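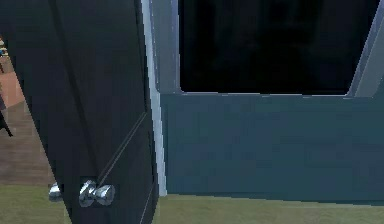 Open days at robotics firms tend to be judged by what the machine does in the final minute. I would rather judge them by how the rooms are built. On 4th September, Oltby opened its simulation group to visitors and ran its navigation agent, Callen, through a set of rendered household rooms. The schedule listed 303 episodes. The public saw two of them in full.

My complaint is with the doors. Every simulated home has them, and most published scores treat them as scenery. A dark slab with a small silver knob gives an agent very little to work with: low contrast and a reflective handle that changes appearance with each step. A ball on an armchair is an easy target by comparison. Bright magenta against dark brown can be found by color alone, and a high score on such a target says little about search.

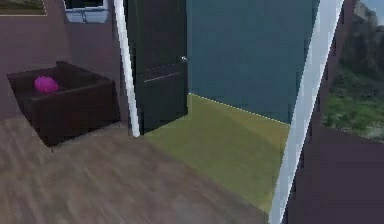 Thái disagrees, and wrote to say that easy targets are there to isolate motion from perception, and that mixing the two in one test would make a failure impossible to trace.

The point is fair for debugging. It is weaker for a demonstration, where visitors leave with a single number and no breakdown. Bronda published its door cases separately in February, 154 of them, and the table was dull and useful. Oltby should do the same. A mottled ball on a pale floor, close to a wall and a half-blocked approach, belongs in a different column from the magenta one.
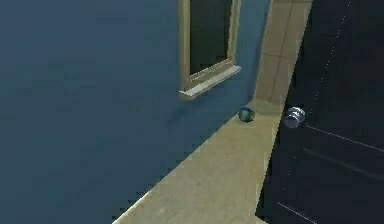

Rendered view from the Oltby open day: ball by the blue wall, door at right.

I asked for the full episode log before leaving and was told it would be posted with the next release of Callen. Until then the score on the lobby screen – a single percentage – should be read as a result for the easy column only.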